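Lonby desk and hutch – six months on

I put off buying a proper desk for years. I worked at the kitchen table, then on the end of the bed, then at the kitchen table again with a cushion, and my back let me know what it thought of all three. So when Cavance had the Lonby down to a price I could live with, I ordered it on a Tuesday night and told my other half in the morning.

Assembly first, as that's what everyone asks me. The box says one person can do it. Well, one person can do most of it! The desk itself is easy enough, but lifting the hutch on top and lining up the pegs really wants two of you, and I ended up ringing my neighbour Ksawery Kołodziej, who came round in his slippers and had it on in 10 minutes. The whole job took me an afternoon, with a long break when I fixed one of the side panels on back to front (the diagram for step 14 is tiny, get your glasses).

The finish is a plain white and it's held up better than I feared. Tea rings wipe off if you catch them the same day. I left one over a weekend and there's still a faint shadow of it if the light is low, so now I use a coaster like a grown-up. Biro comes off with a bit of washing-up liquid.

Now the drawers. They're small. I knew that from the listing and I still managed to be surprised. Don't buy this if you want to file A4 paper flat, you'll be cross every day. Mine hold stamps, chargers, batteries, the good scissors and a frankly silly number of hair ties. They run nicely, though one of mine stuck all through June when it was muggy and I had to rub a candle stub along the edges. The knobs came a bit loose too – a quarter turn with a screwdriver sorted them.

I did look at the Mabula before I settled on this one. It's a lovely thing with a deeper top, but it was 41 pounds more and doesn't come with a hutch, and I need somewhere for my books to go up.

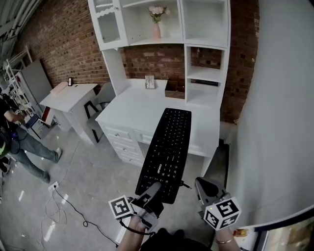
The Lonby's little drawers, and my favourite brick wall behind.

Depth is my only real grumble. With a keyboard in front of me and a notebook open there's not much room left for a plate, and I do like lunch at my desk. The hutch makes up for some of it. I've got a Lusov clip lamp on the side of mine, which I can swing out of the way, and it frees up a good patch of desktop.

Delivery was fine, by the way. They gave me a morning slot and turned up 15 minutes early, two cheerful lads who took the cardboard away without being asked.

Four stars from me. I'd have given it the fifth for a deeper top, or for one drawer big enough to take an envelope without bending it.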